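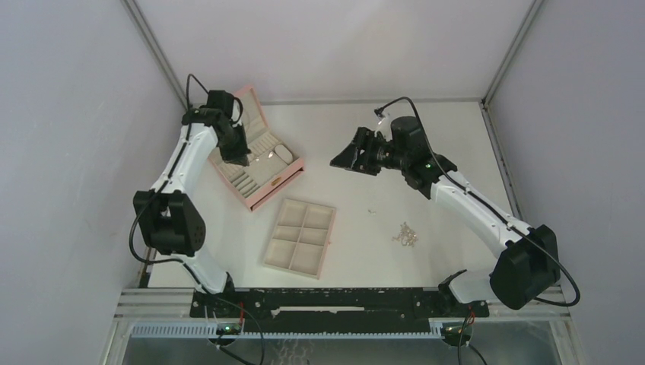
Pink jewelry box and storage pieces

Silver keeps turning dark in storage, and the chains are one big knot. What am I doing wrong?

Posted in Home and Closet, February 13, 2023

woltgate_upstairs

Hello everyone, I've been reading this board for years and finally have something to bring to it. I'll try to keep it short, but my family will tell you I don't do short very well.

When my aunt moved into a smaller place last May she gave me her jewelry, all of it, in a shoebox and two cookie tins. Some of it is sterling (I found the little 925 stamp on most of the clasps), some is gold filled, and a lot is the kind of costume jewelry she bought on vacation and wore until the shine came off. I love every bit of it. I spent a very happy weekend polishing the silver at the kitchen table and laid it all away in a lined box on the shelf over the bathroom towels, which is the only shelf I have to spare. My apartment is 562 square feet, so please be gentle about telling me to give it a drawer of its own!

Well, I went to get out a bracelet for a wedding and everything silver had gone yellow, and a few pieces were nearly black at the edges. Not even a year! My aunt kept hers in a cookie tin for decades and it was hardly worse than that. And the fine chains, which I had laid in so carefully side by side, had found each other in the dark and made one knot the size of a walnut. I have been at it with my fingernails in front of the TV and I think I've made it tighter.

So I suppose I'm asking a few things at once. Is the box to blame, or the shelf? Is there something I can put in with the silver that really helps, or are those little tabs they sell a waste of money? How do you get a knot out of a thin chain without breaking it? And is it worth paying somebody to look at it all? The shop in Dunbar wants 130 dollars to go through the lot and write it up, and I can't decide if that's sensible or silly for things I would never sell anyway.

I should add that there are pearls in there too, one strand, a bit yellow, and I've been afraid to touch them.

Thank you for reading all that. I know it's a lot of fuss over a shoebox.

hollthorpe_mender

It's not a lot of fuss at all, it's your aunt's things! I've mended and cleaned jewelry as a hobby for a good long while (mostly for the church sale and for my daughters, who are hard on necklaces), so let me take your worries one by one, and forgive me if I wander.

The shelf first. A bathroom is about the worst place in a home for silver. What turns silver dark is sulfur in the air, and damp air speeds that along something awful. Every hot shower you take is sending steam up to that shelf. Your aunt's cookie tin probably had a snug lid and sat in a dry bedroom closet, and I'd bet that's the whole difference. If you can find a spot in the bedroom, even under the bed in a flat bin, I would move the silver today and put the towels' shelf back to towels.

Now the box. I can't tell you whether yours is innocent. Some linings and glues give off fumes that silver doesn't like, and some don't, and you can't tell by looking. Pretty boxes are wonderful for what you wear every week, and I have one on my own dresser. For the silver you wear twice a year, I'd use small zip bags made of plain polyethylene, one piece to a bag, with the air pressed out before you close them. Ugly as anything, but they work. You can put the bags in the pretty box afterward and have it both ways.

About the tabs. The anti-tarnish paper strips do help, in a closed bag or a tight tin. In a box that gets opened every morning they're soaking up the whole bedroom and they wear out fast. Write the month on each one in pencil when you put it in, or you will never remember how old it is. A packet of silica gel helps with the damp, so long as you swap it or dry it out now and then. And a stick of plain white chalk in a tin is an old standby in my family. I've heard people argue both ways about chalk. It's cheap, and I keep using it, though I wouldn't swear to it in court.

Please don't let rubber bands near silver. Wool felt isn't great either, and neither is newspaper, which I say because I was brought up wrapping everything in newspaper.

On to the knot. Stop using your fingernails! Lay the whole lump on a smooth, hard surface with good light, a dinner plate is fine. Undo every clasp first, then fasten nothing. Put a drop of baby oil on the knot and let it sit while you make a cup of tea. Then take two sewing pins or fine needles, put both points into the middle of the knot, and gently spread them apart. You aren't pulling on any end. You are only making the knot bigger and looser, and by and by a loop will lift away and you can follow it out. If you feel yourself getting cross, leave it and come back. I once had one on the plate for nine days and it came out in the end, with not one link bent. Wash the oil off afterward with a little dish soap in warm water, over a bowl and never over an open drain, and pat it dry.

To keep it from happening again, thread each fine chain through a drinking straw and fasten the clasp on the outside. Cut the straw to a bit less than half the length of the chain. It looks like something from a kindergarten and it's the best trick I know. If you have room on the back of a closet door, a row of small hooks does the same for the ones you wear often.

For the silver that has already turned, try a polishing cloth before you try anything wet. Yellow tarnish will mostly come off with the cloth alone. For the black edges you may need a proper silver cream, used lightly. I know everyone loves the foil and baking soda bath, and it does work on plain silver, but it will also strip the dark out of patterned pieces where the dark is supposed to be, and it can be unkind to stones and anything glued. With a mixed shoebox I'd leave it alone. Never toothpaste, it scratches.

Gold filled wants only mild soap and a soft cloth. Rub it hard and you'll go through the gold in time. Costume pieces shouldn't be soaked, the glue lets go and then you're hunting for rhinestones with a flashlight.

Wear the silver, too. It sounds too simple, but the rubbing from your skin and sleeves keeps it bright. My everyday ring hasn't been polished in years and my good earrings need it every season.

barnside2

Move it out of the bathroom. Zip bags. I wouldn't pay for the appraisal unless you think something's worth real money. My renters insurance only asked for paperwork on pieces over some 1000 dollars, yours might be different so call them and ask. Take pictures of everything on your phone either way, front and back and the stamps.

attic_and_apron

Coming in behind the others, and I agree with nearly all of it, but I'd like to say a word for the pearls, and for the shop in Dunbar too (not that I know that particular shop).

Pearls don't want the zip bag. They like a little moisture and they can dry out and craze if they're sealed up for years, so they should go in a soft cotton pouch or a bit of old clean pillowcase, away from the metal things that could scratch them. Lay the strand flat and don't hang it up, the silk stretches. Wipe them with a barely damp cloth after you wear them, and let them dry lying on a towel overnight before they go away. No cleaner, no vinegar, no soaking. Put on your perfume and hairspray first and the pearls last. The yellow may simply be age and I'd leave it be, it's rather lovely against a dark sweater.

If the knots between the pearls look gray or you can see the strand sagging between them, have it restrung before you wear it out. That's a job worth paying for, and while you're at the counter you can ask what they think of the rest. Plenty of shops will take a friendly look and tell you which two or three pieces deserve a proper write-up, and then you needn't pay for the whole tin. I'd ask about that before handing over the 130.

One thing I wish I'd done when my grandmother's things came to me: call your aunt and ask her about them, with the box on your lap. Which vacation, which birthday, who gave her what. I wrote the answers on little tags with string and tied one to each piece. A few of mine just say "don't know, pretty," and that's fine.

woltgate_upstairs

Oh, thank you all so much, you're so kind. Everything is off the bathroom shelf as of tonight and sitting on my bed, so I have to find it a home before I can go to sleep! I'm going to ask for baby oil at the drugstore tomorrow and leave the knot alone until then. hollthorpe_mender, does it matter if the straws are paper or plastic? I have a whole sleeve of the paper ones left over from a shower.

hollthorpe_mender

Plastic if you can get them, dear. The paper ones go soft and shed little bits into the links.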